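# Visit to Drimance, before we decide on the two-arm station

Jelle and I went to Drimance in December 2022 with a short list of questions and one long one: can we plan two arms for the packing room at Mendale next year, or must we stay with one? I write down what I learned for the colleagues who will read the budget in April.

The building is easy to find, behind the bus depot. We were received by Brenda Verbruggen, who gave us coffee and a very honest price talk before we saw any machine. I liked this order. She said that most visitors ask for the price of the arm and forget the rest, and I must admit that my first table had the same mistake. I had no line for spare fingertips, no line for cables and nothing for the hours of our own people.

After the coffee we discussed space. Our room can give one bench, and I had believed that a fixed bench was the only way. A mobile base costs more, but it can be moved between two benches, and Jelle Van Rooij calculated on the back of the agenda that we would need it for at least 129 working days a year to make it reasonable. I am not sure we reach this. We pack 300 pouches in a good week and 100 in a bad one, and the bad weeks are all in summer.

Then we went to see the test area. Soft goods were my main worry. A hard box is simple to hold, but our pouches bend, and the zip is never in the same position. For such a thing you want pressure from both sides, and it is here that the second arm must earn its money.
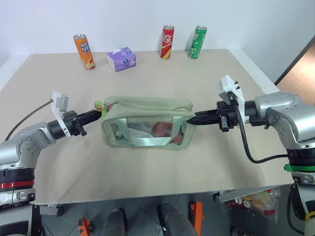
*Page last changed: 18 December 2022*

Both grippers press on the green pouch from its two ends, with the black fingertips directly on it. The clear window matters for us too, as our own pouches have one and we do not want scratches. I asked about softer tips. They exist, they are sold per pair, and I have put 200 euros for them in the first year.

We also spoke about service. Drimance offers one visit a year in the price and a telephone line on working days. Jelle wanted a second visit — I think this can wait until we know how often we call them.

Still open:

- delivery time for the second arm, if we order it later
- who pays the transport of the mobile base
- whether the training can be held at Mendale

Brenda will send the written offer for both versions, and I will add it to the shared folder when it comes.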